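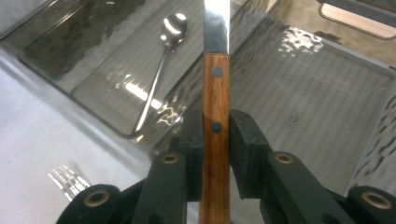
Joltport가 핸드헬드 그리퍼를 이용한 시연 데이터 수집 작업의 실무 지침 ‘Divora’ 개정판을 공개했다. 개정판은 가정용 식기와 소형 생활용품을 다루는 수집 작업에 적용되며, 날이 있는 물체의 취급 절차를 별도 장으로 분리한 점이 종전 판과 가장 크게 다르다. 기준 파지 자세도 명시되었다. 주방용 칼은 두 핑거 패드가 나무 손잡이의 양 측면을 누르도록 잡으며, 패드가 날에 닿는 파지는 유효 시연으로 기록하지 않는다. 칼끝이 위를 향한 상태에서는 작업자의 반대쪽 손이 그리퍼의 작업 반경 안에 들어갈 수 없고, 이 상태에서 다른 작업자에게 그리퍼를 건네는 행위도 금지된다.

적용 범위

지침은 병렬 핑거형 그리퍼를 사람이 직접 손에 들고 조작하는 수집 방식을 대상으로 한다. 로봇 팔에 장착된 상태의 그리퍼, 원격 조작 장비, 보행형 플랫폼은 범위에서 제외된다. 해당 장비를 함께 운용하는 사업장은 장비별 위험성 평가를 따로 수행하고, 본 지침의 물체 분류 체계만 준용할 수 있다.

물체는 네 개 등급으로 나뉜다. 1등급은 천, 스펀지 등 변형이 쉬운 물체이고, 2등급은 숟가락, 젓가락, 플라스틱 용기 등 날이나 뾰족한 끝이 없는 강체이다. 3등급에는 포크와 꼬치처럼 끝이 뾰족한 물체와 길이가 긴 봉재가 포함된다. 4등급은 칼, 가위 등 절단 기능을 가진 물체로 한정된다. 하나의 작업에 여러 등급의 물체가 쓰이면 가장 높은 등급의 절차를 작업 전체에 적용한다.

개정 배경

Joltport는 개정에 앞서 자체 수집 현장의 작업 기록 478건을 검토하였다. 이 가운데 46건에서 절차 이탈이 확인되었으며, 주된 유형은 파지 위치 오류, 작업 구역 내 손 진입, 물체 반납 누락이었다. 부상으로 이어진 사례는 없었으나, 종전 판의 문구가 작업자에 따라 다르게 해석된 경우가 다수 확인되어 해당 조항을 다시 작성하였다.

검토에는 장비 점검 업체 Pesonen이 참여하였다. Pesonen은 패드의 마모와 링크 회전부의 유격을 점검하는 항목을 맡았고, 점검표의 판정 문구를 ‘양호’와 ‘불량’의 두 단계로 단순화할 것을 권고하였다. 이 권고는 개정판에 그대로 반영되었다.
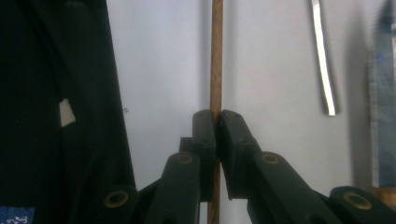 봉재에 관한 조항도 보완되었다. 3등급 봉재를 수직으로 파지할 때에는 양쪽 패드의 접촉면이 봉재의 축과 나란해야 하며, 들어 올리기 전에 상단과 하단의 여유 공간을 모두 확인해야 한다. 벽면이나 걸려 있는 물건과 가까운 위치에서는 회전 동작을 먼저 수행하지 않고, 충분한 거리를 확보한 뒤 자세를 바꾼다. 파지 중 미끄러짐이 발생하면 손으로 봉재를 붙잡지 않고 작업면에 내려놓은 다음 시연을 다시 시작한다.

장비 점검과 기록

그리퍼 점검은 작업 시작 전과 물체 등급을 변경할 때 실시한다. 점검 항목은 패드 접촉면의 손상, 링크 고정부의 풀림, 개폐 동작의 걸림, 카메라 고정 상태이다. 한 항목이라도 불량으로 판정되면 해당 장비는 사용할 수 없으며, 수리 후 재점검 결과가 기록되어야 작업에 복귀할 수 있다. 동일 장비로 연속 200회의 시연을 마친 경우에는 등급 변경이 없더라도 점검을 다시 실시한다.

기록은 시연 단위로 작성한다. 물체 등급, 파지 부위, 중단 여부, 중단 사유를 필수 항목으로 하며, 자유 서술란은 선택 항목으로 둔다. 중단된 시연은 삭제하지 않고 별도 구분값을 부여하여 보존한다. 기록 양식은 작업 관리 도구 Rula에서 불러올 수 있는 형식으로 함께 배포되며, 다른 도구를 사용하는 사업장을 위해 항목 정의서도 제공된다.

작업면 배치 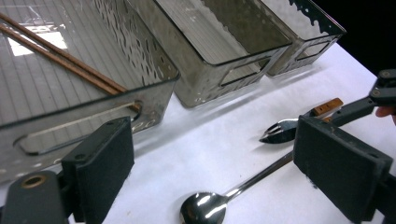

배치 기준은 용기와 물체 사이의 이동 경로를 확보하는 데 목적을 둔다. 용기는 작업면의 한쪽에 일렬로 두고, 반대쪽은 파지 대기 물체를 놓는 구역으로 사용한다. 반투명 회색 용기 세 개를 나란히 놓고 젓가락 두 개를 한 용기 안에, 숟가락과 포크를 흰 작업면 위에 두는 구성이 이에 해당한다. 포크가 포함되므로 작업 전체에는 3등급 절차가 적용된다. 물체를 재배치하는 사람은 그리퍼 조작자에게 구두로 알린 뒤 손을 넣어야 하며, 조작자는 손이 작업면에서 완전히 빠질 때까지 그리퍼를 정지 상태로 유지한다.

작업면의 조명은 물체의 윤곽을 식별할 수 있는 수준으로 유지한다. 스테인리스 식기와 반투명 용기는 반사광으로 인해 경계가 불분명해질 수 있으므로, 시연 시작 전에 카메라 화면에서 물체의 끝부분이 구분되는지 확인한다. 구분되지 않으면 조명의 각도나 물체의 방향을 조정한다.

Joltport의 표준화 담당 Lauri Kokkonen은 “종전 판은 장비 중심으로 작성되어 같은 그리퍼로 숟가락을 잡을 때와 칼을 잡을 때의 차이를 충분히 다루지 못했다”며 “개정판에서는 물체 등급을 먼저 정하고 그에 따라 절차를 선택하도록 순서를 바꾸었다”고 밝혔다.

시행 및 배포

개정판은 2월부터 Joltport의 모든 수집 현장에 적용된다. 협력 사업장에는 8주의 전환 기간이 부여되며, 이 기간에는 종전 판의 점검표를 병행하여 사용할 수 있다. 다만 4등급 물체의 취급 절차에는 전환 기간이 적용되지 않는다. 4등급 작업을 수행하는 조작자는 시행 전에 개정 절차에 관한 교육을 이수해야 한다.

지침 본문, 점검표, 기록 항목 정의서는 Joltport의 문서 배포 페이지에서 받을 수 있다. 조항 해석에 관한 질의는 같은 페이지의 문의 양식으로 접수하며, 답변 가운데 공통 적용이 필요한 내용은 부속 해설서에 추가된다.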